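Every spring the same advice comes round, and this year it came from a storage firm called Kendotent, whose leaflet was pushed through our door with a voucher stapled to it. Get rid of half of what you own, it says, and you'll sleep better, spend less and get on with your family. Then, on the back, it offers you a unit to put the other half in.

I have nothing against a clear-out. I did the hall cupboard in May last year and was pleased with myself for a good week. What I don't believe is the sums. The leaflet claims the average household could save £800 a year by "owning with intention". Save it how? There is a little star next to the figure, and the star leads to a line saying results vary. I'm sure they do.

My own results: I gave away a fish kettle, a box of cables and the second-best iron. Then the best iron packed up, and I bought another. The cables went in a bag to the charity shop, and within the month I needed one of them for the old printer. I never missed the fish kettle, I'll give them that.

The other claim that bothers me is the one about calm. A bare shelf is supposed to do something for your head. Perhaps it does, for some people. I've looked at a fair few bare shelves and mostly thought about what would fit on them.

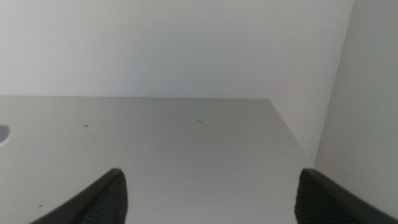 Khadija Kettani wrote to me after my last grumble on this subject to say that I had it backwards: the saving comes from the shopping you stop doing once you can see what you've got, and hers had been real enough to pay for a new boiler part. Fair point, and a better one than anything in the leaflet. But she also lives alone and likes making lists. I live with three people who put things down wherever they happen to be standing, and I can't see a leaflet changing them.

I'd also like to know who checks whether any of it lasts. The before-and-after stories always stop at after. Show me the same kitchen 3 years on, with a new hobby in the house and somebody's late aunt's china waiting for a home, and I'll listen.

Meanwhile the voucher is for the first month only, and the small print has a deposit in it. I've put it in the drawer with the takeaway menus.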